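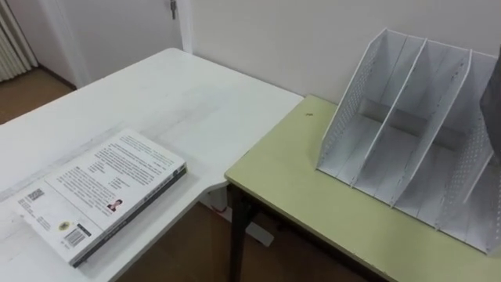 Stakthorpe Lending Records is a set of loan records from a small subscription library, typed up from its paper ledgers and tidied into three tables. Each row in the main table is one loan: an item number, a member number, the date out and the date back. Item numbers cover bound volumes, maps and pamphlets, and also thick paperbacks of the sort lying back cover up on the white table, with small print running down a dark grey spine. For paperbacks the spine title was used as the short title, even where the title page gives a longer one.

Version: October 25, 2019
Maintained by: Dolores Kapoor
Ledger transcription: Lyle Pennington

Files

loans.csv holds 3071 rows, one per loan.
items.csv holds 488 rows, one per item.
members.csv holds member number, joining year and district only. Names and addresses were never typed in.

Format

All files are UTF-8 with commas between fields and a header row. Dates are year-month-day. An empty date_back means the ledger had no return entry. It does not mean the item was lost.

Known problems

The Nava branch kept its own numbering until it closed. Its items have an N in front of the number, and some are second copies of titles held at Stakthorpe. We have not merged them.

The May pages of the second ledger are water stained. Dates from those pages have "unsure" in the note column. Please leave them out if you are working out loan lengths.

Renewals were written as new loans in the first ledger and as ticks in the second, so loan counts from the two should not be compared directly.

Checking

Lyle typed every page once. Dolores then read 100 rows against the ledgers and corrected 20, mostly swapped digits in member numbers. The remaining rows have not been read a second time.

Use

Free to use and share with credit to the Stakthorpe Lending Records. Send corrections to Dolores with the ledger and page number, both of which are in the source column.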